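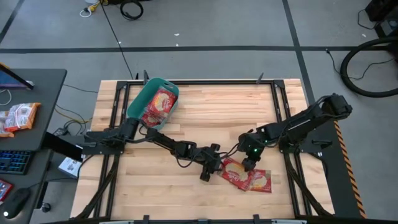

# Can a robot put the groceries away yet?

*Kitchen and workshop tips, updated 2024-10-18*

Every few months a reader writes in to ask if they should hold off reorganizing the pantry until they can buy a machine to do it. My answer hasn't changed. Reorganize the pantry.

I do understand the appeal. Sorting packets into a bin is about as dull as housework gets, and it looks like the sort of thing two mechanical arms ought to manage while you're out walking the dog. Packets are light. They don't break. Nobody gets hurt if one lands on the floor. So why is it still hard?

Mostly because a packet has no fixed shape. Squeeze one end of a bag of noodles and the other end puffs up. Lay two of them down and one slides over the other, and now the machine has to work out where the top one stops and the bottom one starts, when both wrappers are the same red. You do that with your thumb and don't think about it. A gripper with two stiff fingers has to come down on the right spot at the right angle, or it pinches both packets, or gets nothing but air.

My friend Kiran Rajput runs the packing room at Tuvton, a small mail-order food business in Dornham, and she had a salesman in last December with a two-armed bench setup. She gave it 32 packets of soup mix and a plastic bin. It took 11 minutes. Her slowest packer does the same job in under one, and he talks the whole time. The machine also needed its bin at the same spot on the table for every run, which she said was the part that put her off. "I'd be hiring somebody to set the table for it."

To be fair to the machine, it did finish, and it didn't get bored.

## What I'd trust a machine with today

- **Vacuuming open floor.** Fine, if you pick up cords and socks first. Budget five minutes for the picking up.
- **Washing dishes.** The dishwasher is the best household robot ever made and it can't even move. Loading it is still your job.
- **Cutting the same part over and over in the shop.** Yes, with a proper fixture and a person close enough to hit the stop button.
- **Folding laundry.** No.
- **Putting away mixed groceries.** No, and be suspicious of any video that's been sped up.

## Questions to ask before you believe a demo

Ramesh Malhotra, who maintained conveyor lines before he retired, gave me most of these.

1. Is somebody steering it? Plenty of arms are being guided by a person just out of view.
2. Is the clip playing at normal speed? Watch a clock or anyone walking by.
3. What happens when it drops one? Ask to see that.
4. Can you bring your own packets? If they'll only run theirs, thank them and go home.
5. How long does it take to set up, and who does it?

He'd add a sixth about the price of spare fingers, but he adds that to everything.

## Meanwhile, sort your packets the boring way

Everything that makes this job easier for a machine makes it easier for you too, and it costs next to nothing.

**Use a bin with a handle in the rim.** You want to pull it off the shelf one-handed. Rounded corners wipe out faster. Mine is a Memport, the cheap one, and it's lasted nine years.

**Clear the table first.** Tip the shopping out flat, in one layer. Digging in the bag is where the time goes.

**Stand packets on edge, like file cards.** Flat stacks slide, and the one you need is always at the bottom. If the bin is too wide, wedge a jar at one end to keep them upright.

**Put the new ones at the back.** Write the date on the top edge in marker, where it shows when they're standing.

**One bin, one kind of thing.** Noodles with noodles, soup with soup. The day you allow a single stray sauce sachet, the bin is a junk drawer.

**Fold opened packets down twice and clip them.** Clothespins work. Skip the fancy clips.

In the workshop, the same goes for sandpaper, screws in bags and those little packs of furniture feet. I got through 341 bagged bits from my late uncle's garage in one afternoon with two shoeboxes and a radio on.

Somebody will get the arms working well enough for a kitchen, I suppose. When they do, I'd like to see one unload a wet bag of frozen peas from under a carton of eggs. Send me the video, at normal speed please.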